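16 March 2022

**Garnard cell returns to service after mount realignment**

The overhead arm cell at Tuvon's Garnard site is running again after a seven-day stop for work on its ceiling-side mount. The fault was traced in December to wear in the bearing below the mounting disc, which let the gripper drift as the arm folded back on itself. By then the cell had logged 3487 hours.

Calloway, which holds the service contract, replaced the bearing and reset the joint offsets. The old offsets had been entered by hand and two of them did not match the maintenance record. All are now stored with the cell's configuration file and are checked at each start-up.

Before the arm was powered, the new settings were run in the Prundari simulator against a model of the cell – perforated platform, drawer cabinet, crates and the usual mixed set of small goods. The run covered 239 grasp positions. Three were rejected for poor clearance at the elbow joint and have been moved.
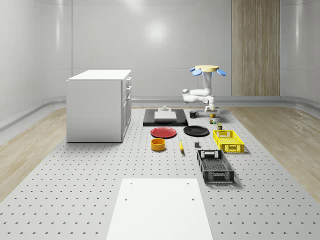 Approach height was the other setting to change. The gripper now comes straight down over each item and pauses before closing, where the earlier routine closed on the move. Cycle time is slightly longer as a result – Tuvon says the loss is acceptable for this cell.

The bearing will be inspected every 200 hours until the next full service, and the offset check repeated whenever the mount is loosened. Operators should not clear an offset warning from the panel. The cell is to be stopped and the fault passed to Calloway, with the start-up log attached.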